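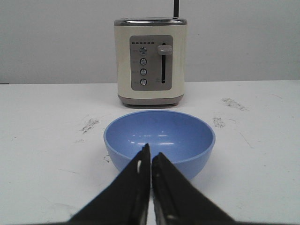

Veronica Dobre wrote under my last post that a toaster is the first thing she'd throw out of a small kitchen, you can make toast in a pan, and all those buttons are just more places for crumbs to stick.

Veronica, I love you, and no. I've done pan toast. I did pan toast for the whole of November when we were between apartments and I never want to stand over a slice of bread with a spatula again.

OK so, small kitchen thread, I promised one when we moved and then I didn't open half the boxes. Settle in.

The kitchen came with 14 inches of counter. I measured it the day we got the keys and then I measured it again, hoping. It fits the dish rack and a bottle of soap. So the white table is the counter now, and the desk, and the place the mail goes.

Rule for the table: if it's on there it has to earn its spot by getting used in the morning or at supper. Everything else goes in the cupboard or in the hall closet or out the door.

Toaster passed. It's a plain two-slice one, cream with a metal top, and I think it's handsome! It has a lever and four round buttons down the front and a row of six little squares for how brown you want it. My whole family fits between squares two and five.

I'm a three. My kid is a two and will send it back. Husband is a five and says he likes the crunch, fine, his teeth.

The labels next to the buttons are so tiny though. Who is reading those at 6:30 in the morning? I learned them by pressing them. The one I use is the one that stops it.

Crumb tray: pull it out over the sink and never over the trash can. You will drop the tray in the trash can. Ask me how I know.

Next, bowls. We used to own a tower of bowls. Big ones, tiny ones, a set with fish on them from Jelier that chipped if you looked at them. I'd take the top one every time and the bottom ones never moved, so there were bowls in there I hadn't touched since the old place – like archaeology.

The one that kept coming back to the table was the light blue plastic one. Deep, round, no handle, nothing fancy. It gets cereal, then a rinse, then it's beaten eggs, then it's popcorn. I think I've used that bowl every single day since we moved in.

And there's a pale green one that does the same job for whoever gets up second. Blue and green means no arguing about which is whose, and if you have a child you know what that's worth.

Josiane Baudry asked if I keep bowls stacked or side by side. Stacked in the cupboard, side by side when we're cooking. I tried them stacked on the table too and every time I wanted the one underneath. Every time.

Pans! I had more feelings about pans than I expected. We started with a whole set, the kind you get as a wedding present, and I cooked in exactly one of them. The big stockpot was holding plastic bags. I mean that literally, it was where we kept the plastic bags.

The stockpot went to my sister in Rusness, who makes soup for an army. She sent back a picture of it full of soup and I felt a little guilty that it had spent so many years on plastic bags with me.

The saucepan stayed. It's navy outside and black inside with a long purple-blue handle, and there's a hole near the end so in theory you can hang it on a hook. I have bought the hook. I haven't put up the hook.

Oatmeal, rice, boiled eggs, reheating soup, the box of mac and cheese, all in that one. If it's too big for that pan we're having something else for supper.

I'll be fair to Veronica here, you COULD brown bread in a pan this size if you cut the slice down. You could also wash your clothes in the bathtub.

Storage containers were the worst part of the whole move. I put every lid and every bottom on the floor and tried to match them up. It took me an entire Saturday, with a podcast, and at the end I had a pile of lids that didn't fit anything I own. Where do the bottoms go? Does anyone have my bottoms??

So now I only keep ones where the lid clips on. The flat clear one is the best of the bunch. It's shallow enough to slide onto the fridge shelf over the milk-carton zone, and you can see what's in it, so the leftover chicken gets eaten and doesn't turn into a science project.

I looked at the fancy container sets at Wokley and one of them was 189 dollars. For boxes. I said "for boxes" out loud in the aisle and a man next to me nodded.

Anyway I pulled everything that made the cut out onto the table to see how it all looked together, and I was pretty happy with it.

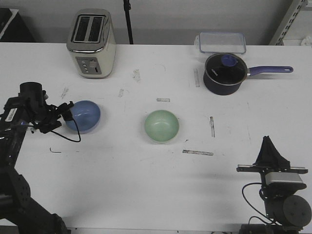 The keepers: toaster, clear box, saucepan, green bowl, blue bowl.

Toaster goes at the back. I had it at the front for a week and my sleeve caught the lever every time I reached past it, so I was forever toasting air.

Box next to it along the back, pan in front of the box. Bowls in the middle where little arms can get at them.

I do like the colors. Didn't plan it at all, but cream with the two soft bowls and then that dark pan, it's kind of nice? The fish set would have ruined it.

Josiane wants to know about mugs. Mugs are a separate thread and possibly a separate marriage. He has his shelf. I don't look at the shelf.

Somebody else asked what I did with the stuff that didn't make it. I put it in boxes by the door with the flaps open, and if a thing was still in there when the month was over, out it went. I only fished out one item, the garlic press, and I've used it twice, so that one could go either way.

The good stuff went to the thrift store on Bucur Street. They take kitchen things if they're clean and they'll even take odd lids, so maybe my lids are with their bottoms now. I like to think so.

A tip if you're doing this yourself: don't start with the drawers. Drawers are all decisions. I started with the drawers and spent an hour on chopsticks. Start with the biggest ugliest thing you own and get it out of the house, and then you've got a space to work in and you feel like a champion.

Another tip, wipe the table first. White shows everything, which I hated in the store and now kind of appreciate. Coffee rings have nowhere to hide. I use a damp cloth with a drop of dish soap and go over it again with a dry one.

We paid 177 for the table, by the way, a few people asked. I'd have liked it a bit longer but then it wouldn't have cleared the fridge door, and I'm fond of being able to open the fridge.

My mother came by and looked at all this and said "so where's the rest of it?" Mom. It's at the thrift store, Mom. She went home and came back with a casserole dish for me. It's in the hall closet until I can think of what to tell her.

Things I'm still on the fence about: the colander (we have a small one and a large one and I keep defending both), the rolling pin, and a waffle maker that's been used more than 30 times according to my kid, who has been campaigning. There's no room for waffles on the table. There might be room for waffles on top of the fridge.

Veronica has now replied "ok but how often do you toast." Every morning! Twice on the weekend! Sometimes at ten at night with butter, standing up, and I won't be taking questions.

Going to put up the hook for that saucepan tomorrow. If I don't post a picture of it by next week please bug me.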